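Nov 16, 2023 - kitchen notebook, dumpling dough

Picking up where the September pages stop. The claim I'm supposed to be testing is still Vilmos's: that hot-water dough is always better for steamed dumplings and cold-water dough is only for boiling. He says it like it's chemistry. I've read the same sentence on a dozen recipe pages and none of them show a side by side, so I don't believe it yet. I don't disbelieve it either. I'd like to eat both on the same day from the same bag of flour, and so far we haven't managed that once.

Flour is the Bárány all-purpose again. I-hsuan wanted to bring her own flour from home, lower protein, and I asked her to hold off until we've got one clean comparison. She thinks I'm being stiff about it. Fine.

**Dough A (cold water)**

- 400 g flour
- 200 g water from the tap
- pinch of salt
- knead until smooth, rest covered 40 minutes

**Dough B (hot water)**

- 400 g flour
- 220 g water just off the boil
- pinch of salt
- stir with chopsticks, knead when you can stand it, rest covered 40 minutes

Yes, B has more water. Béla already objected. Hot-water dough takes up more, and at 200 g it was a pile of crumbs that wouldn't come together (see September, the page with the grease stain). So the comparison is not strictly fair and I don't see how to make it fair. If you match the water, one of them is a bad dough. If you match the feel, the recipes differ. I went with feel. Anyone who reads this later and wants to argue should make both first.

Rolled both after the rest. A springs back, has to be bullied, and the edges end up thicker than I want. B rolls out like it has given up. Orsolya did most of the B wrappers and hers were thinner than mine, which muddies things again. Next time one person rolls everything, or we swap halfway.

**Filling**

Same for both. Napa cabbage salted and squeezed, firm tofu crumbled, shiitake, ginger, scallion, white pepper, soy, a little sesame oil. Monique's version has rice vinegar in it and she swears it "brightens" the cabbage. I made a spoonful with and a spoonful without, fried them both, and handed them to her without saying which was which. She picked the one without. She then said the frying had changed it. Possible! But the vinegar stays in the dipping sauce for now.

Squeeze the cabbage harder than seems polite. The September batch leaked and I blamed the dough, and I'm fairly sure now it was the cabbage. That's one more reason I don't trust the notes from that round. I've put a line through the leak scores there so they don't get copied into anything.

**Steaming**

Eight minutes for both, lid on, water at a full boil before they go in. Liner was parchment with holes punched in it. Tried cabbage leaves for one round because Oltidik's booklet says they "lend sweetness." They lent nothing I could taste. They did stop the sticking, so I'll give them that, and you can eat them afterward.

The same booklet tells you to steam for 12 minutes on medium. I did one round that way with what was left of A. The wrappers were gummy at the pleats and the tofu had gone squeaky. I don't know who tested that.

**Results so far**

| | A (cold) | B (hot) |
|---|---|---|
| Rolling | fights back | easy |
| Holds pleats | yes, sharp | yes, a bit slumped |
| Bite when fresh | chewy | soft |
| After sitting out | tough at the edge | still soft |
| Leaks | one | none | 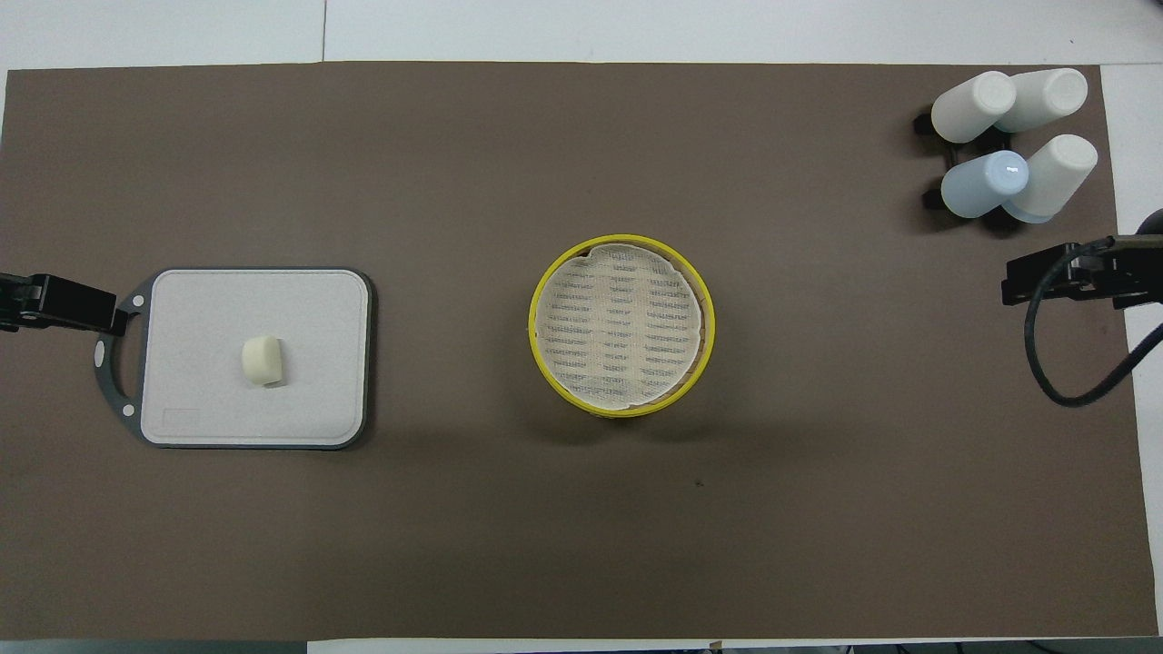 So Vilmos is half right, which will please him more than it should. Fresh out of the steamer I liked A better, and so did Béla. Monique and Orsolya liked B. Four people and a split vote isn't evidence of anything. Where B does win is after it sits. A had a dry rim you could snap, and B could still pass for fresh if you weren't paying attention. If we're serving people as they sit down, I'd say it hardly matters. If there's a tray waiting, use B.

I'm not writing "hot-water dough is better" anywhere. I'd write "hot-water dough is more forgiving," and only because I've now seen it twice.

**Dipping sauce**

Two parts soy, one part black vinegar, chili oil to taste, a bit of sugar. I-hsuan leaves the sugar out. Hers was sharper and I think I prefer it, but by then I'd had too many dumplings to be a fair judge of anything. Taste again on an empty stomach.

**The Nellinix thermometer**

Reads 2 degrees high in boiling water, same as last time. Either that or our water boils wrong. I've written the offset on tape on the back. Please stop peeling it off.

**Freezing**

Put a tray of each in the freezer, uncooked, dusted with potato starch. The usual advice is to freeze them flat and bag them once they're hard. I did that with most and threw a few of each straight into a bag to see if it's really such a disaster. Bags are marked A and B, with F for flat and L for lazy. Steam from frozen, no thawing, start at 10 minutes and check.

My guess is that A cracks and B doesn't, but I guessed wrong about the vinegar (I thought she'd pick hers), so don't hold me to it.

**To do**

- I-hsuan's flour, one batch, dough B only
- try a half-and-half dough, part hot and part cold, which Orsolya says her aunt does and which might make this whole argument pointless
- same person rolls all the wrappers
- weigh the cabbage before and after squeezing, write it down this time
- ask Vilmos where he got the "always" from
- buy parchment
- frozen test, Béla wants to be there for it

Scale battery is low. It drifted a gram or two while I was weighing the starch, not while I was doing the flour, as far as I know.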